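4. The Open Day at Kosevberg

We now turn to the part of the study we had looked forward to most: letting people who had never met the arm watch it clear a table.
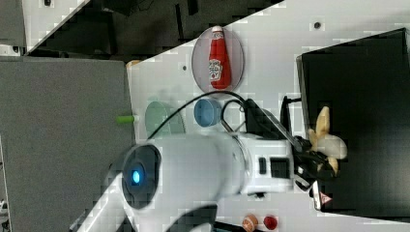

Figure 3. The arm holding the toy banana above the black box during the clearing task. The ketchup bottle and the blue bowl are still on the table.

The open day took place on 10/10/22 in the ground-floor workshop at Kosevberg. We had planned for 40 visitors and 80 came, so the sessions ran back to back from mid-morning until closing. Each group watched one full run of the clearing task, in which the arm picks toy food and tableware from a white tabletop and drops it into an open box. The control software was the same Wosament build described in Section 3, with no changes made for the public.

Jamie Ashworth hosted every session and kept the talk short. Visitors were told what the task was and where to stand, and then the run began. We wanted their first guesses about the arm before anyone had explained how it chose its next object - and the guesses were wonderful! Many people expected it to work from left to right, the way a person might wipe a counter. Others were sure it would take the biggest thing first. Several children picked a favorite object and cheered for it through the whole run.

The banana drew by far the most comment. Its curved shape gives the planner a lot of possible grasps, and visitors liked arguing over which end the fingers would go for. When we asked them to retell the run afterward, the banana came up in nearly every account, often with a good deal of detail about how it was held. Flat items such as plates were mentioned much less, even by groups that had watched the arm spend a long time on them.

Pauses mattered more than we had expected. The planner stops for up to 3 seconds between picks, and at Tindall, where we tried a smaller demonstration the January before, we had treated this as dead time. At Kosevberg the pauses were when people talked. They pointed, made bets, and asked each other what the arm was "thinking about." We have since dropped our plan to shorten them for public runs.

After the last session, 21 visitors stayed to fill in the longer Proltum questionnaire. Their answers are taken up in Section 5, together with the written comments - some of which ran onto the back of the page and gave us better questions than our own.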